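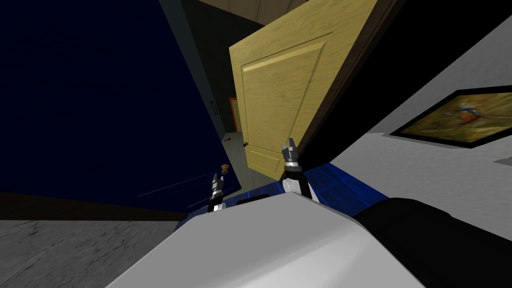 # cloltlow-parts

Parts catalog and fitment data for the Cloltlow online store (motorcycle brake and clutch spares). Used by the store search, the "fits my bike" filter and the monthly price export.

Filed under: Data / Catalog / Spares

## Contents

- `parts.csv` – one row per part number, 500 rows
- `fitment.csv` – part number, model code, first year, last year
- `superseded.csv` – old number to new number, 59 rows
- `suppliers.csv` – supplier code, warehouse, lead time in days

All files are UTF-8, comma separated, with a header row. Prices are in cents and exclude sales tax. Weights are in grams and include packaging.

## Known gaps

Of the 500 parts, 400 have at least one fitment row. The rest are universal items (banjo bolts, crush washers, bleed nipples) or are still waiting on data from Brallow. Universal items have `fit_all` set to 1. Parts waiting on data have `fit_all` left blank and are hidden from the filter, but can still be found by part number.

Year ranges for the Chiba warehouse follow the supplier's model year, which can run ahead of the US one. Do not correct these by hand – the import script applies the offset.

## Updating

1. Pull the supplier sheets into `incoming/`.
2. Run `make check`. It stops on duplicate part numbers and on any superseded number that points to itself.
3. Run `make build`, then commit the changed CSV files.

Model code 103 is reserved for test orders and must not appear in `fitment.csv`.

The Nendia import is off until their December price list is loaded. Old Nendia prices stay in the file with `active` set to 0.

## Maintainers

Chiharu Amano (fitment, supplier imports)
Roksolana Hnatiuk (pricing, export)

Send corrections as a pull request with the part number in the title.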